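Ticket 2904 – Desk mat and carton, Vanine order
Status: Resolved
Opened: Oct 22, 2018
Handled by: Sutrisno Pasaribu, Customer Care, Flallus

Issue reported
The customer advises that the printed desk mat will not lie flat at one corner. The customer also asks whether the original carton may be used for a return, as its rim has become creased and the tape has been disturbed.

Entry 1
Carton and mat set out on the desk for review.

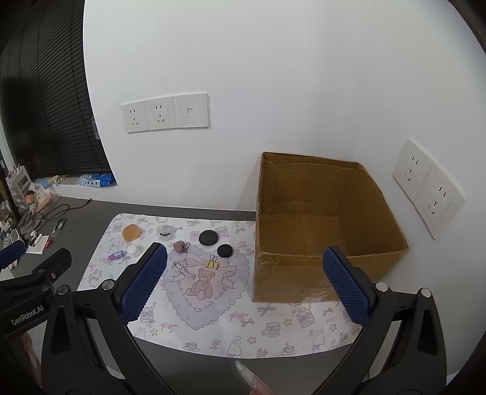
Is a creased carton acceptable for a return?
A creased carton is acceptable provided the base is sound and the opening can be fully sealed with fresh tape.

Entry 2
The customer was asked to leave the mat face up overnight under an even weight, and to keep it away from heaters. Folding the mat is not recommended, as the creases may be permanent. The customer confirmed by telephone that the corner had settled and that a return was no longer required.

Entry 3
The customer asked which design had been supplied, as the packing slip listed both item 150 and item 154. The Hutach warehouse confirmed item 154, the teddy bear and heart print on a white mat. Item 150 was listed in error – no charge was applied. 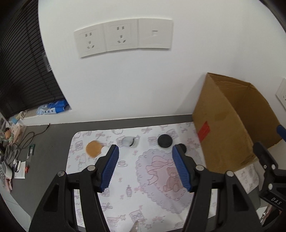
Item 154, white mat with rounded corners, on the counter.

Closing note
Packing slip corrected and reissued. Carton may be recycled at the customer's discretion.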